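Why Do Some Things Roll and Others Stay Put?
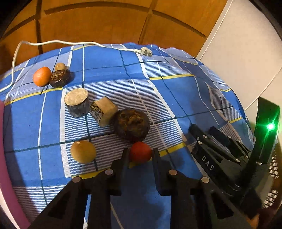
A tomato, a tangerine, a slice of log and other things on a plaid cloth.

Put a tomato on a table and give it a tiny push. It rolls. Push a slice of log the same way and it slides a little, then stops. The difference is in the shape.

A round thing touches the table at one small spot. When you push it, that spot keeps changing and the tomato turns over and over. A log slice has a flat cut side. If it sits on that side, a lot of wood touches the table at once, and the rubbing slows it down. We call that rubbing friction.

What about a log slice on its edge? Then it can roll, like a wheel, but only forward and back.

Cloth makes a difference too. It is soft, so a heavy fruit sinks in slightly, and the folds can stop it.

Try it yourself

Find 3 round things and 2 things with a flat side. Set a tray on the floor and lift one end slowly. Which one moves first? Now lay a towel on the tray and do it again. Write down what changed.

Words to know
Friction: the rubbing that slows things down when they touch.
Slope: a surface with one end higher than the other.

Written by Felicidad Lumbao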